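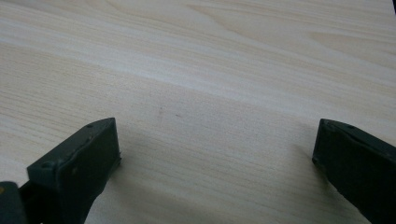

Tabletop, main work table. Pale wood-grain laminate, two small specks near the middle.

Neresthorpe Shared Workroom
Table and Work Surface Check – with comments
Checked by: Oisín Fahy
Read and signed by: Maximiliano Lozano
Date: 9th September

Marks used: OK / Watch / Fix

1. Surface clean and clear of items
OK. What a pleasure to start a check with a clear top! Thanks to the evening group. Last time I spent half my visit moving paint jars before I could look at anything.

2. Specks, crumbs, glue or grit
Watch. Two tiny grayish specks near the center, one fainter than the other. Could be debris, could be marks in the finish. Please try a damp cloth first and then a fingernail. No scrapers on this top, please, and no scouring pads either. If they stay put, write it on the sheet by the door so we know they're permanent and stop scrubbing at them every week.

3. Scratches, burns, stains
OK. I looked over the whole top twice with the lights on and once with them off, and I'm really happy with it. The grain is a lovely thing when it's clean, those long arching loops especially. Keep using the cutting mats and it'll stay this way.

4. Glare
Watch. The finish is smooth and throws back a pale band of light, strong enough that the grain nearly washes out. Fine for sorting and folding, tiring for close work. Anyone doing fine stitching or small lettering should turn their chair or put a mat down. I tried the gray mat from the Zellstead set and it helped a lot.
M.L.: Agreed, I noticed this in January too. Can we price a blind?

5. Edges and corners
OK. Ran a hand along all four sides. No lifting, no sharp spots. The corner nearest the sink had a loose strip last winter and the repair is holding beautifully – great job whoever clamped that.

6. Legs and frame bolts
Fix. One leg has a bolt that turns by hand. I snugged it up but it wants a proper wrench and a new washer. The other three are tight.
M.L.: Washers are in the Jeterov tin, second shelf. Will do it before the next class.

7. Wobble test
OK, after tightening. Leaned on each corner with both hands. Before that there was a small rock toward the window side.

8. Height
OK. 32 inches to the top, same as before. The younger kids still need the step stools, which are stacked under the coat hooks.

9. Load
OK. Limit stays at 25 pounds for any one item. The Ginting press is over that and lives on the steel bench. It was on the steel bench when I came in, so hooray for that.

10. Floor under the table
Watch. Dry, no trip hazards, but one of the felt pads has worn thin and the leg is starting to leave a line on the floor. There's a fresh pack in the drawer with the tape measures.

11. Cleaning supplies within reach
Fix. The spray bottle was there, empty. Cloths fine, plenty of them, and somebody has washed and folded the whole pile. Label on the bottle is peeling and should be rewritten when it gets refilled: mild soap and water only.

12. Cords
OK. None crossing the walkway. Extension reel wound up and hung on its hook.

General comments
This is the best the table has looked since I took over the checks, and I'd love to see the other rooms catch up. Two Fix items, both small. Specks to be tried with the damp cloth and noted either way.

M.L.: Read it all, thanks Oisín. Bolt and spray bottle are mine. Could someone from the morning group take the felt pads? Sign below if so.

Felt pads taken by: ____________
Bolt done: ____________
Bottle refilled and labeled: ____________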